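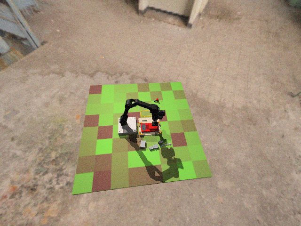
A simulator has never broken a gripper, so what can it teach me about a real one? The question was sent in before the talk, without a name, and I want to begin with it, so please leave it on the screen while people are finding their seats.

Speaker notes, Drultmont, 2018-06-14
Buying a robot arm you cannot touch: a review of the Skindeditz simulation kit

Opening (speak slowly, wait for the door to close)

Good afternoon. I read the question aloud first. I think it is a fair question and I will come back to it at the end. My short reply is that I have broken grippers in both worlds, and in one of them I had to fill in a purchase form afterward.

I was asked to review the Skindeditz kit for small workshops which are thinking about their first arm. I have no contract with Celov, the company that sells it. They gave me the same trial license that anyone can request, and after the trial our workshop paid for one seat. Please say this sentence even if time is short.

What is in the kit

You get the software, a set of arm models, a set of ready workplaces, and a library of small objects for handling. There is also a manual of 95 pages. The manual is correct but it is in a strange order. Installation is near the end. If you download the trial, begin from the back.

The price is 775 dollars for one seat for one year. Updates are included. Telephone support is not included, you write a message and you wait. In my case the answer came always on the next working day, and two times it was the answer to another question than mine.

(Pause here. Usually somebody asks if there is a school price. There is one, but I do not have it in writing, so do not say a number.)

The workplace on the screen

Point to the mat. The surface under the work is a patchwork of greens and dark reddish brown. When I first opened a workplace of this kind I wanted a plain gray table, like ours. Then I tried plain gray for a week. My vision program became very good at finding things on plain gray, and it was lost as soon as I changed the background. Now I mix the colors on purpose, and I put the dusty floor also.

Point to the shadow of the arm. It falls long across the mat toward the front. In our real workshop the low sun comes through the west window in the afternoon, and a camera program that was fine at noon starts to see objects which are only shadows. In the kit you can move the light. I recommend to do this on your first day and not on your last day, as I did.

Point to the gripper, over the tray with the yellow rim. Tell them to think about approaching from above. The red part takes a good share of the tray, and there is a rim to respect. For a person this is nothing. For a gripper, a rim is a small wall, and the path must come down and go up again without touching it. Most of my failed tests with trays were failed at the wall, before the part was even reached.

Do not spend more than two minutes on this slide. Last time I spent six.

How I tested

I gave the kit one task: take a part out of a shallow tray and put it on a marked place. I ran it more than 200 times and changed one thing each time, for example the light, the color under the tray, the angle of the part or the speed of the arm. Then I took the same program to our real arm.

Results, say them plainly:

The reach was good. Positions that the simulated arm could not reach, the real arm could not reach either. For planning where to put a base, I trust it now.

The light was good enough. Reflections on black and shiny surfaces are a little too clean, but the shadows are useful.

The touching was weak. When fingers close on a part, the kit is too polite. A part that slips a little in our workshop sits perfectly still in the software. Rubber and thin plastic were the worst. For hard blocks I had no big complaint.

The cables were a disappointment. You can put a cable into the workplace, but it behaves like a painted line. Our real arm pulls its cable behind it and the cable pulls small parts from the table. I reported it in March and I received a polite answer with no date.

Comparison with Priedītis

Someone will ask about it. Priedītis is the other kit I tried, only for a short time, so I must be careful. Its gripping is more realistic, I believe. It needs a stronger computer than ours, and each run took so long that I did other work between. For a person who studies contact forces it can be the better choice. For a workshop that wants to know if the arm will hit the shelf, I would take Skindeditz.

Small parts

Many visitors want to use an arm for sorting small things: brackets, rods, little blocks that lie on the table in no order. The kit lets you drop such parts on the mat at any angle. Please do it. If you line them up like soldiers, the program learns that the world is in line.

My advice is to make nine different layouts by hand before you use the random button. With the hand-made ones you learn what is difficult for your gripper. In my case it was the thin rods. They lie flat, the fingers have almost nothing to hold, and the fingertips touch the mat first. I changed the fingertips on the real arm because of what I saw in the software, and this one change paid for the license.

What I would ask from Celov

A manual that starts with the start.
Cables with weight.
A way to save the light settings separately from the workplace. Now they are saved together, and I lost one afternoon of settings when I deleted an old tray.

Back to the first question

Put the question on the screen again. The person is right that the software has never broken anything. It also does not know our dust, our old power supply or the apprentice who moves the tray to have space for lunch. I use it for the first part of the work, where is the base, what is the path, from which side do we come down. For the last part I stand next to the real machine with my hand near the stop button.

If the time allows, open the trial version and let somebody from the first row move the light. Take the mouse with you, the touchpad on the lectern computer is bad. Questions until the break, and the license form is on the table by the coffee.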